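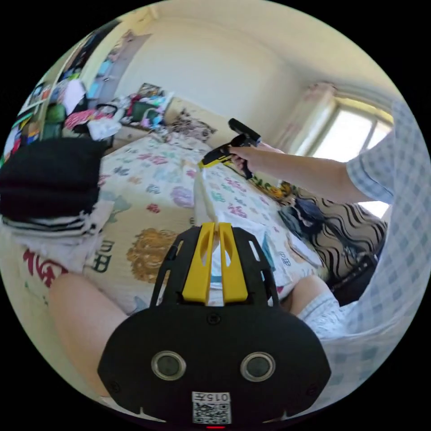
用手持夹爪叠衣服:Barnon 双手套件用了一个月的心得

分类:居家妙招 / 衣物整理 / 智能家居试用

三月里我从 Trundano 租了一套 Barnon 双手夹爪,左右手各一把,拿着它做家务,动作就录下来,以后给叠衣机器人当教材。租期一个月,押金 3,000 元,录满规定的段数租金全免。我本来只想试个新鲜,结果现在每天吃完早饭就想找点东西来叠,连家里人都说我的衣柜从来没有这么整齐过!

先讲手感。每把夹爪前面两片黄色的夹指,一捏手柄就合上,松手就张开,跟用烧烤夹差不多,十分钟就能上手。难的是布。布是软的,夹住一个角,别的地方全往下垂,第一天我叠一件T恤叠了好几遍,叠出来像个粽子。后来慢慢摸出了门道,写在下面,给刚拿到套件的朋友参考。就算你没有夹爪,里面有几条空手叠衣服也一样管用。

开工之前

床比桌子好用。我试过餐桌,桌面太滑,夹爪一拖衣服就跟着跑。铺着床单的床有一点摩擦力,布放下去就老老实实待着。床软还有一个好处,夹指往下压的时候能稍微陷进去一点,正好从底下把布边铲起来,在硬桌面上就得一点一点地抠。

床罩有花也不要紧。我特意写信问过 Trundano 的客服 Floor Bosman,要不要换成纯色的,她回信说普通人家里什么床罩都有,照平时的样子就行。我一听就放心了,原来铺什么还铺什么,小花、蝴蝶、狮子头,统统上镜。

坐着干活。站着弯腰叠十来分钟腰就受不了,坐在床边,衣服摊在面前,手肘能贴着身体,手稳得多。袖子长的话先卷上去,宽袖口特别容易被夹指一起夹进去,我有一件睡衣就是这样被夹出了一个小印子。

头发扎起来,手链摘掉。手机调静音,放远一点。

长条的东西怎么拉直

腰带、布条、围裙带子、窗帘绑带,最适合拿来练手。一把夹爪夹住一头,另一把夹住另一头,两手慢慢分开,把布条绷直,褶子就出来了。几个小地方要注意:

夹的时候留一指宽的布头在外面,夹得太靠边,一拉就脱。

先固定一只手,只动另一只手。两只手一起往外拉,很容易一边高一边低,布条就拧着了。

绷直以后停两秒再放。停一下布会服帖一些,录下来的动作也有头有尾,后台不容易退回来。

对折的时候让远的那只手往近的那只手走,近手不动。这一条是 Arnout Cuypers 在用户群里教的,他家开裁缝铺,叠了半辈子布,我照着做,当天就顺了!

薄布条容易夹出两层,捏之前先用夹指侧面轻轻拨一拨,看见单层的边再合。棉的最好夹,缎面的最难,丝巾我到现在也不敢碰。

T恤怎么叠

T恤是我录得最多的,租期里一共录了 1,583 段,一大半都是它。步骤我固定成这样:

1. 提着两个肩头把衣服放到床上,先让下摆着床,再往前放,前片自然就平了。不要整件丢下去再扯,扯平比放平慢多了。

2. 把两只袖子往外拉开。夹袖口的缝线,那里厚,好夹。

3. 领口朝哪边都行,但是一批衣服最好统一方向,后面的动作才能一气呵成。我习惯领口朝远处。

4. 一只夹爪夹肩膀中间,另一只夹同一侧的下摆,同时提起来往中线折。提的高度离床一个拳头就够,太高了中间会塌下来。

5. 另一侧照做。折完用夹爪侧面从上往下捋一遍,记得夹指要合着捋,张开着会勾线。

6. 下摆往上折两次,收成长方块。

深色衣服放在浅色床单上最舒服,边在哪里一眼就看得清,特别是深青、藏蓝这一类颜色。白衣服放在白床单上我老是找不到边,后来干脆在下面垫一块深色的大毛巾,效率马上就上去了。

床单和大件

大件我建议放到第二周再录。床单太大,两把夹爪够不到两头,得一段一段来:先把近处的两个角对齐,往前推一折,再绕到床的另一头做同样的事。Karlijn Dijkstra 在群里发过一个办法,先把床单揉成一团放在床边,从团里找角,找到角再展开。我一开始觉得多此一举,试过以后发现从团里找角真的比满床找快,而且这种“从乱到整齐”的片段后台特别喜欢,一次就通过。

找角的诀窍是顺着缝边走。夹住任意一段缝边,另一只手贴着它往旁边滑,滑到变厚的地方就是角。

厚被子就不要勉强了,夹指张开的幅度有限,夹住一点点,一提就掉。毛毯可以,珊瑚绒的尤其好夹。
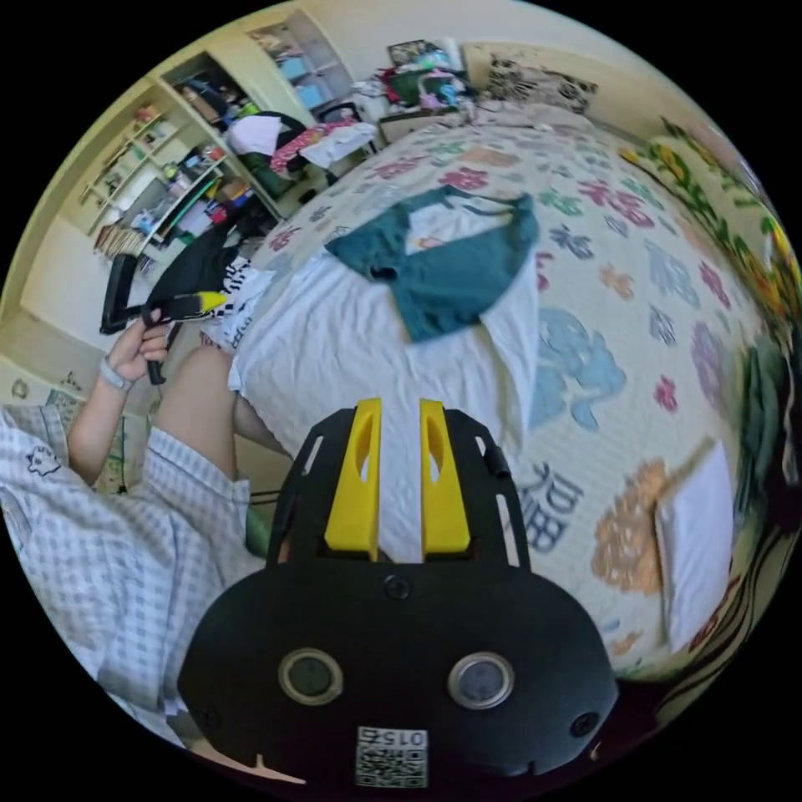 夹爪上的圆镜头脏了,用什么擦?

用擦眼镜的干布就可以,轻轻打圈,一面擦脏了换一面。纸巾容易掉屑,湿巾会留水痕,都别用。手指印最难擦,所以拿起和放下的时候尽量握手柄。叠完毛巾、绒布之后最好看一眼,绒毛很爱往镜头边上的圆圈里钻,用吹气球吹两下就干净了。

套件里有什么,值不值得租

我那一盒里是两把夹爪、一根双头充电线、一个腕带、一块擦布和一本薄薄的说明书。每把夹爪下面贴着带编号的二维码,开机以后用手机扫一下,两把就配上对了。我第一次扫了半天没反应,原来是房间太暗,拉开窗帘马上就好。

喜欢的地方很多。手柄粗细合适,我手小也握得住。夹指上有镂空,能看见夹没夹到布,这个细节我特别想夸!电池够我上午录一轮、下午再录一轮,中间吃饭的时候充一充。程序界面也清爽,开始、停止、重录,三个键,我妈看一遍就会。

也有几处想提意见。机身偏宽,在抽屉里取袜子的时候两把夹爪老是碰到一起,只能一把一把地伸进去。夹指夹薄布容易打滑,要是能附一对带纹路的软套就更好了。还有重量,连续录半个小时以上,手腕会酸,我现在是录二十分钟歇五分钟,歇的时候把手腕往反方向转一转。

跟 Drekitz 的单手款比的话,我朋友 Marijke Van Wijk 两种都租过。单手款轻,适合捡玩具、收桌面,叠衣服就不太够用,另一只手还得空着帮忙。她最后留下的也是双手款,已经录到 2,053 段了,比我勤快得多。

最容易被退回来的几种片段

我被退过一些,整理一下给大家省点时间。

衣服滑到床下面去捡,捡的那一段要重录。

叠到一半停下来跟人说话,夹爪在半空里晃。

夹爪拿得太低,眼前全是布,动作看不清。手抬高一点,身子往后坐一点就解决了。

开头太急,刚按开始就动手。按下以后心里默数两下再动。

衣服叠错了倒没关系,拆开重新叠,整段都能用。Luuk Jansen 是 Trundano 做审核的,他在星期六的线上答疑里说过,改正的动作机器人也得学,让大家别一出错就删。我听完把回收站里的几段又捞了回来,全过了,哈哈。

收工

夹指先合上再放进盒子,张开着放会顶到盖子。充电线不要绕在手柄上,Van Rooij 家有一种带隔层的布艺收纳盒,大小刚好放下两把夹爪和线,我放在床头,第二天伸手就能拿到。

叠好的衣服别急着放进衣柜,先摞在床尾。晚上想多录几段的时候拎两件出来抖散,又可以从头叠起。我家那几件旧T恤就是这么来回叠的,领口都叠软了,穿着倒是越来越舒服。

下个月我续租了,准备练衬衫。扣子这一关怎么过还没有想好,有经验的朋友请留言教教我,用什么布料的衬衫起步都可以说说!

标签:叠衣技巧 T恤收纳 手持夹爪 Barnon 试用笔记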